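Open day at Haltico: teaching robots by hand

Posted Sun 20 October by Dale Gill

Haltico opened its training floor to visitors on Saturday, and Ghada Mansour and I went along for our newsletter. We build fixtures for Andex, so most of what we know about robots comes from bolting them down. Neither of us had spent much time around the people who record the tasks.

Sign-in was by the stairs. Irena Zieliński runs the recording side and took our group of six. She talked for a few minutes, handed out a one-page plan of the floor, and then we started walking. The coffee was upstairs and we never got to it.

Hand tracking at the microwave
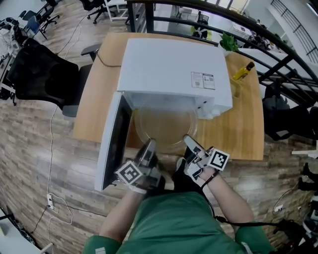
Irena's team records kitchen jobs because the customers ask for them, and the microwave is the job they hand to new operators first. An operator does the whole thing with bare arms and a tracked rig on each hand: open the door, reach for the plate, put something in, close up. The square black-and-white markers on the backs of the hands are what the software follows, so an operator learns to keep them turned where a camera can pick them up. With the door swung out to the left and the glass turntable inside, there isn't a lot of room for two hands. Ghada asked how many takes make a usable set for one task. The current one has 103, and Irena would like more.

Elias Geagea, who operates most afternoons, told us the hard part is slowing down. People open a microwave without thinking, and the recording comes out as a blur of wrist. He counts under his breath. He also said that a take with a fumble in it can be kept, as long as the operator recovers and finishes the job. Those get tagged separately.

The gripper station

Kuo-hua Hsiao looks after the hand-held grippers. The operator holds the tool and does the task with it, and the robot later has the same jaws to work with. His argument for this over gloves is simple – a person has five fingers and the robot has two, so the person should practice with two. Irena disagrees for anything with a door or a lid. They have clearly had this conversation before.

The two scooped pads are dark and face each other over a narrow gap. The camera rides on the tool and sees a very wide view, with the floor planks and the ceiling bent into curves. Kuo-hua says the footage makes visitors seasick and that he stopped noticing it in his first week.

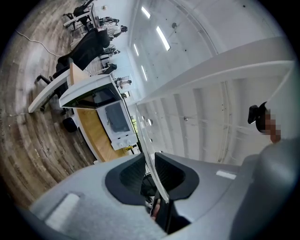
Questions from the group

Does the robot copy one person? No. They mix operators on purpose, and left-handed ones are in demand.

Can it be done remotely? Haltico has a remote-control setup called Vamonlow, but it was not running on Saturday. The next open day is in December and they hope to show it then.

Who uses the recordings? Irena named one customer, Chowdhury, and left it there.

Parking is behind the building and fills up early. Ghada has the floor plan if anyone at Andex wants a copy.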